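**Marker pose flips when the gripper comes near the bottles. Filter it or replan?**

Tags: pose-estimation, fiducials, planning

**tullwood_dev**

I have a problem with the planner in my bottle task and I would be grateful for advice. Every bottle has square markers, and a fixed camera gives me the pose of each one. The pose goes to the planner, which makes a side grasp.

Far away everything is stable. When the finger comes close to the neck, the estimated rotation sometimes jumps for one or two frames, and the planner throws away a good path. In my last log there were 298 estimates and 10 of them were flipped. I run at 30 Hz. I tried a low-pass filter, but then the pose is too slow for the last part of the motion. Pictures are at the bottom.

**Pelkonen**

This is the usual ambiguity of a flat square marker. There are 2 solutions with almost the same reprojection error, and noise decides which one you get. Please do not average them, the result is a rotation which does not exist.

What I do: keep both solutions, compare each with the last accepted pose, and take the nearer one. If your solver can use the markers on two faces of a bottle together, this is better still, as the points are then not all in one plane. Also freeze the target before the final approach, so that the planner has no reason to restart.

**andier**

Had the same, bigger markers fixed it for me. Did you check the exposure?

**tullwood_dev**

Thank you both. Freezing the target helped at once. The joint solve I will try on Saturday.

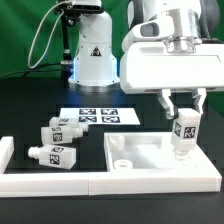
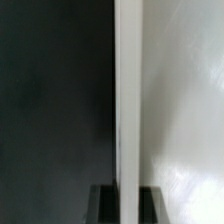
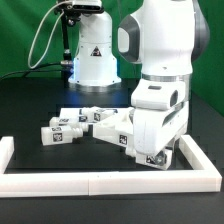
*Page last changed: Saturday, 10:30, by tullwood_dev*

The first picture has a bottle held with the cap down, and two of its markers face the camera. In the third, the finger is near the neck of the rear bottle, and this is the region where I get the flips. The second is from the wrist camera, which I do not use for the pose yet.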